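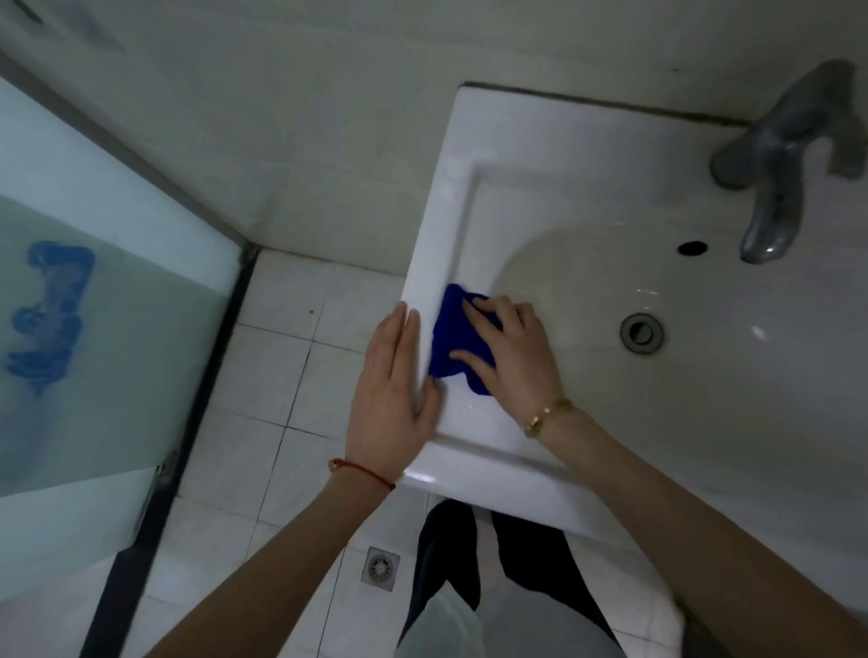

Wiping the bowl of a washbasin, from the Atinga recordings.

Atinga is an open software toolkit for contact-aware wiping, used to teach robot arms how to clean curved surfaces such as sinks, tubs and countertops. It was begun in Delham by Iddrisu Alhassan, who had spent several years on motion planning and wanted something friendlier for household chores, and it is now looked after by a small group of developers at Mendale. The first public release is dated 2018-04-19.

Wiping sounds like a simple job, and to a person it mostly is, but it asks a good deal of a controller. The arm has to keep pressing while the surface bends away underneath it, and the cloth (which folds and bunches as it pleases) hides the very spot the camera would most like to see. Atinga handles this by splitting the work between a planner, which lays out strokes over a rough model of the surface, and a force loop running at 1,000 cycles per second, which corrects the pressure along the way.

Recordings

The planner learns its strokes from first-person video of people cleaning. The basin set, gathered in March, holds 939 clips, each cut to 15 seconds and labeled by hand. Labelers mark which hand holds the cloth and what the other hand is up to, a detail that early versions left out and that users asked for again and again. In the washbasin clips one hand may work the cloth along the inside of the bowl while the other lies flat on the rim, and the two are stored as separate tracks tied to the same clock.

Glossy ceramic is a well-known nuisance for the perception module, as small highlights are easily taken for edges. A filter named Vokomcombe, added in the second release, compares neighboring images and drops any edge that slides about as the camera moves.
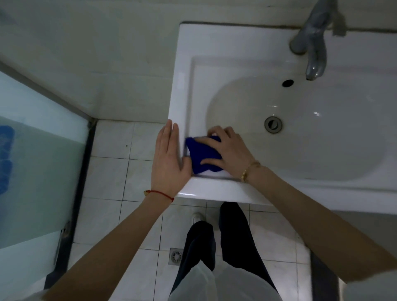 Planning

Strokes are stored as short curves, and the planner chooses among as many as 200 candidates before each pass. Drains and faucets are entered as keep-out shapes, though the margin around them can be made smaller by anyone feeling brave.

Related articles
Force control
Coverage path planning
Learning from demonstration
Deformable object tracking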